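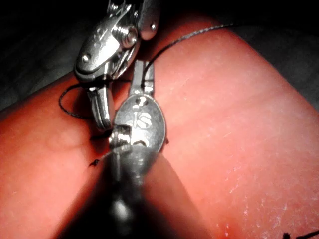

*Two instrument tips and a loop of black thread over the silicone practice pad.*

# Stop grading the policy and start grading the log

I write the tooling for a small surgical robotics software group. I don't train the policies and I don't design the controllers. I maintain the part that records what the arms did, lines it up in time, and lets other people look at it later. So I have a bias, and this essay is an argument in favor of my bias.

My claim is that most of the trouble in learned suturing right now sits in software that gets treated as plumbing. We argue about network size and action chunk length for weeks. Then a run fails, and it takes an afternoon to find out which of four clocks was wrong.

Take thread. A rigid needle has a pose. You can write it down as six numbers and compare your estimate with someone else's. Thread has no pose. It loops behind a jaw, comes back out on the other side, and at wrist-camera distance a good part of it is hidden behind steel. The planner still has to decide whether the jaw is inside the loop or outside it, and that one bit decides whether the next pull makes a knot or makes nothing.

For most of last year our stack kept that bit nowhere. The policy was expected to carry it implicitly, from pixels to joint targets, and sometimes it did. When it didn't, we had no variable to inspect. Ximeng Dai, who runs our perception code, wanted an explicit loop state published on its own topic: how many wraps are on the jaw, which direction, and how sure we are. Güven Uysal was against it. He said a hand-designed state would be wrong in exactly the cases that mattered, and that we would end up tuning a thread tracker forever.

Both of them had a point. What settled it for me was the labeling.

We had 1525 recorded wrap attempts in Nullesitz, which is our internal episode store. I asked Şengül Coşkun to go through them and mark each one with a wrap count at the moment the second jaw closes. I expected a dull table. She came back with 392 episodes where she could not tell from the recording, and she is very good at this. The wrist view was blocked by the shaft, or the thread was blurred, or the stereo pair had dropped frames at the moment of closing.

Those 392 had all been used for training. Every one had a success flag, set by whoever was at the console, and the flag was all the policy ever learned from. I can't say what that did to it. I can say that if a trained person can't read the wrap count out of the data, then I don't want to hear that the network will figure it out.

So the loop state went in, at low rate, with a confidence value and an allowed answer of "unknown." The "unknown" was the hardest thing to get through review. Controllers don't like it. Recep Şimşekoğlu, who wrote ours, asked reasonably enough what the arm was supposed to do with an unknown. His first version held position and waited. His second version backed the jaw off 2 millimeters along the shaft axis and asked for the state again. We kept the second one. It is a boring behavior and I like it a lot.

Our code review tool lists that controller under his last name, by the way, and the name stuck. People say "Şimşekoğlu is holding" when they mean the process, and Recep has stopped answering to it.

The other place where I think we spend too little is the frame tree. Each instrument wrist is driven by cables, and the cables stretch. The joint angles we read from the motor side are not the joint angles at the tip. Everyone in the field knows this. Most groups handle it with a hand-eye calibration on a Saturday when the lab is quiet, and then they trust the file until something looks off. We did it that way too. The file had a name that ended in "final2" and nothing inside it said when it was made or with which instrument on which arm.

Now the calibration is part of the episode. If you open a recording you get the transform that was live at the time, the instrument it belonged to, and the residual. If you swap an instrument, the old transform is refused. Gülizar Ekinci wrote the refusal, and for the first two weeks people hated it, me included.

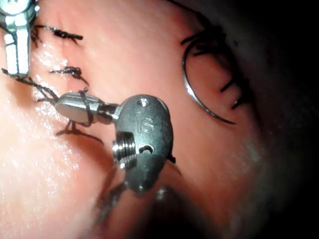
The test I care about is whether a recording can be replayed by somebody who wasn't in the room. I mean replayed in the strict sense: same inputs on the same topics with the same delays, and the planner makes the same choice. Ours couldn't do that until November. The cause was a message filter that paired camera frames with joint states by arrival time instead of by stamp. Under load the pairing slipped by a frame or so – small on its own, but large when a jaw is closing on thread. The fix was short. Finding it took far longer, mostly because replay and live ran through different code.

They don't anymore. There is one path, and a live run is a replay whose source happens to be a camera. This made the live side a bit slower. I would make that trade again.

I've heard three objections to all this. The first is that it slows down research, and it does. The second, which comes from people who sell things, is that customers don't pay for logs. The folks at Stalosden said something close to that to me at a workshop, and I believe them about their customers. The third is Güven's, that explicit state is a crutch and larger datasets will make it unnecessary. Maybe so. But a larger dataset will be recorded by somebody's logger, through somebody's time sync, and I would like to see those first.

There's also a plain money side. Lostden, the shared compute pool we use, billed us for 3125 GPU hours on policies trained before the pairing bug was fixed. We can't say which of those results still stand. A few of them are in slides.

What I want from other groups is modest. Publish the residual with the calibration. Let your labelers answer "can't tell," and report how often they did. Put the wrap count, or whatever your version of it is, somewhere a person can read it while the arm is moving. And if your replay tool and your live stack don't share code, say so in the paper.

Ximeng still wants the thread tracker at full rate. I have told her she can have it when the disk quota is raised, and the request for that is still open.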